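Motor strip-down: bench gallery

Page updated August 30, 2021
Text by Abbas Naseri

This gallery covers the motor bench at the Kernby workshop, where electric motors are opened, cleaned and sorted for reuse or scrap. The motors come in mixed lots, mostly from appliances and small machines, and most of them arrive without paperwork. The current lot has 18 motors in it. A few are complete, some have had the covers taken off already, and the rest are parts that may or may not belong together.

The notes before the pictures deal with the bench and the order of work. The notes after them deal with cleaning, checking the windings and storage.

The bench

The table has a pale blue sheet on it with clear plastic over the top. The plastic is changed at the end of each lot. Old motors shed a fine grey dust and small chips of casting, and it is easier to fold these up in the plastic than to sweep them off cloth. The blue underneath helps when looking for dropped screws and washers.

Loose screws go into a lidded tin. Each motor has a paper tag with its lot number, and the tag goes with the stator if the motor is taken apart. Rotors with magnets are kept in a separate box at the other end of the room, as they pick up steel filings.

Order of work

Outer covers come off first. If the screws are seized they are left to soak overnight. The shaft and bearings come next, and then the stator is looked at while it is still in the housing. Many stators are never taken out at all. If the windings look sound and the housing is not cracked, the two stay together and are stored as one piece.

Pictures from the bench

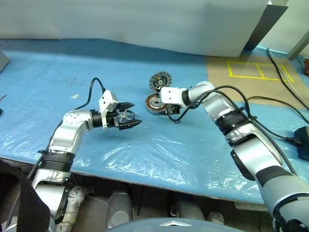

Stator with copper-coloured windings and a dark centre hub. Just behind it, standing on edge, is another round disk with a grey toothed rim. There is a tape grid on the cardboard to the upper right.
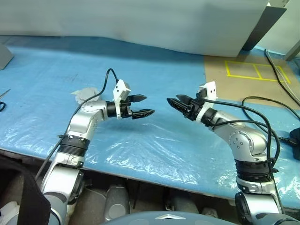 Clear plastic over the blue table covering, with scissors at the far left.
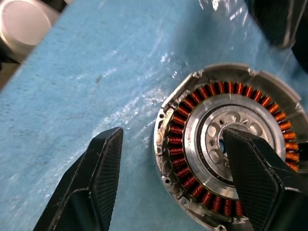

Copper windings in a cast aluminium housing. The rim is rough at the upper left, and there are two small mounting holes down the left side.

Cleaning

A dry brush is used first, always. A stiff one is fine for the casting, but the windings need a soft one, as the varnish on the wire can be thin and a scratch is hard to see afterwards. Dirt between the teeth is worked out with a wooden stick. Metal picks are kept off this bench.

Residue on the inner wall of a housing is usually old grease mixed with dust. It comes away with a cloth and a little degreaser. We use the Brullier one from the blue cupboard, put on the cloth and not sprayed on the part. Anything that has been wiped with it is left for 15 minutes before it is handled again.

Chips and rough edges on a rim are noted on the tag. They do not matter much unless they are close to a mounting hole or on a face where a cover has to sit flat. Small burrs can be taken off with a fine file. Tape over the windings before filing.

Checking the windings

Look for dark patches, lifted wire and brittle varnish. Smell is also useful, as a burnt winding keeps its smell for years. After that the resistance of each winding is measured with the Quiroga meter and written on the tag. The readings should be close to each other. A winding that reads open goes straight to the copper bin.

The insulation test is done at a lower voltage first and then at 1000 volts on the larger stators only. It is done on the other bench, with the stator on a rubber mat and hands clear. Small stators get the lower test and nothing more.

Storage

Stators are stored flat on the Gukex shelving, largest at the bottom, with card between them if they have to be stacked. Standing them on edge for a short time on the bench is all right, but they roll if the table is knocked. The shelves hold 90 pieces when full.

Housings that are kept without a stator go in the crates below. Please do not mix castings with steel covers, as the scrap dealer takes them separately.

Still to do

The next lot is due in November. Before then the tags on the lower shelf need rewriting in pencil, and the missing covers for the two largest motors have to be found or written off.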